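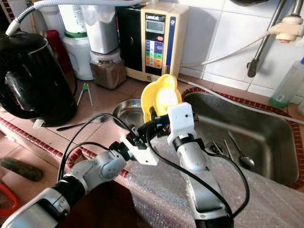

Kitchen counter with a yellow bowl.

Sports scheduling, handout for session four (06/12/2019)

Last time I promised we'd look at how a fixture list gets made, so let's go! Our case is Rurholm against Butolden, a made-for-the-gate game Zlata Polishchuk booked in September. Rurholm's ground holds 3,000 and the match drew 1,805 — a bit short of the 2,000 she'd budgeted for, but the guarantee still got paid.
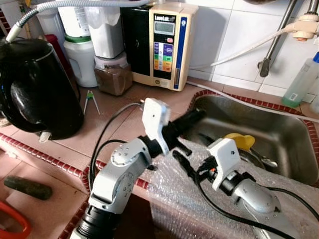
Kettle, jug and LeveLuk machine along the back.

Please read the Condville contract before the seminar (it's only 25 clauses, and clause nine is the fun one). Look at who pays if the visitors pull out. 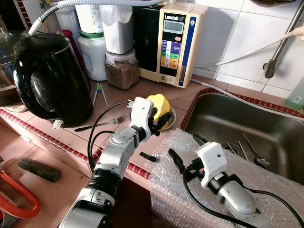 Hnat Melnychuk asked me whether a postponed game counts as a cancelled one. Good question — it depends on the notice period, and we'll argue about it next week. Bring your own draft fixture list too.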